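Vakside Housing Association Opens Applications for Studier Court Apartments

Share this release: Email | Print | 14 shares 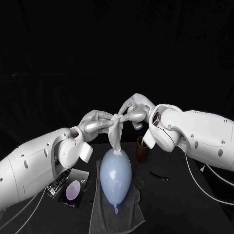
VAKSIDE – Vakside Housing Association today announced that applications are open for Studier Court, its newest building of affordable rental apartments for adults enrolled in evening and part-time study. The first leases will begin in September.

Studier Court has 20 apartments on 2 floors, with a shared laundry room, a quiet study room and covered bicycle parking. Monthly rent for a one-bedroom apartment is set at $997, including heat and water, and will stay at that level for the full term of the first lease.

"Many of our tenants work during the day and attend classes at night," said Yiğit Ersoy, director of Vakside Housing Association. "They asked us for a home close to the bus line and a place to read after the library closes. Studier Court was planned with their requests in hand."

The building was designed by Dudás Architects and built by Prendard Construction on the site of a former parking lot. A 10-year maintenance agreement with Prendard covers the roof, windows and shared heating system.

Applicants must be 18 or older and show proof of enrollment in a degree, certificate or language program. Forms may be picked up at the association's front desk or requested by mail. Current tenants who wish to transfer should speak with their building manager before applying.

Contact: Press Office, Vakside Housing Association

Sign up for our newsletter to receive news by email.

© Vakside Housing Association. All rights reserved. | Back to top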